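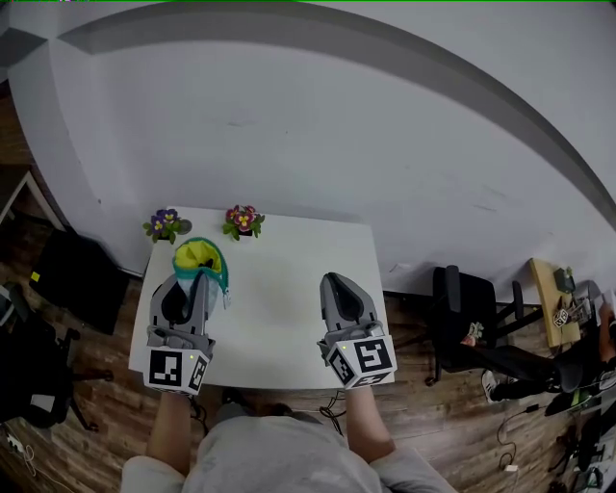 Tultby folding table, white, reviewed after 29 weeks

I bought two of these for the sewing room, one for cutting and one for the machine. Assembly took one person and a hex key. The legs lock with a spring pin, and the pins on both units seated fully on the first try.

Stability is good lengthwise and fair across. At 3000 stitches per minute, the machine table passes a low hum into the floor but does not walk. At lower speeds there is no vibration worth noting. Flakov makes a heavier model with a cross brace, and anyone quilting full-size pieces should look at that one first.

The top is flat to within the thickness of a business card, checked with a steel rule on both diagonals. Tailor's chalk wipes off with a damp cloth. Wax-based marking pencil leaves a gray shadow that took alcohol to remove. A rotary cutter will score the surface without a mat.

The feet are the weak point. Two of the eight caps split by week 5. Liette McKinnon at the store mailed replacements in a softer rubber, and those have held.

Edge banding is intact on both. The manual covers leg adjustment in one line and gets the thread direction wrong: counterclockwise raises the table.

Rating: 4 out of 5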